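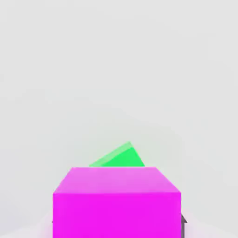
2 min read

Carpet Beetle Larvae in Stored Wool: Project Report

Setup
Wool felt from Billetero was cut into equal squares and sealed in ventilated jars with larvae of Anthrenus verbasci. Half of the squares were treated with Bolov cedar oil. The jars stayed in a dark cabinet from April. Feeding damage was measured as weight loss after brushing off frass and cast skins.

Total stock at the start was around 2,000 larvae, reared on fish meal.
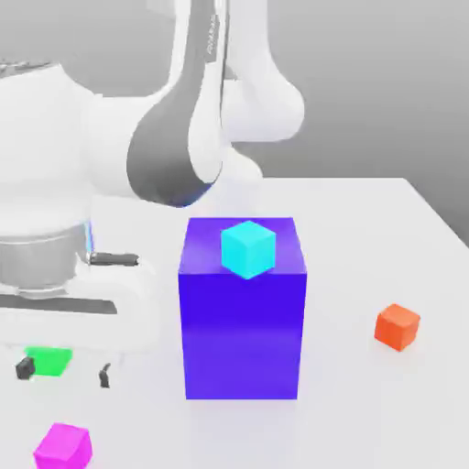

Results
Untreated felt lost more weight in every jar. Treated felt was grazed mainly along cut edges. Two jars were dropped from the analysis after mold appeared. Relative humidity was not logged, so drying of the felt may account for part of the loss.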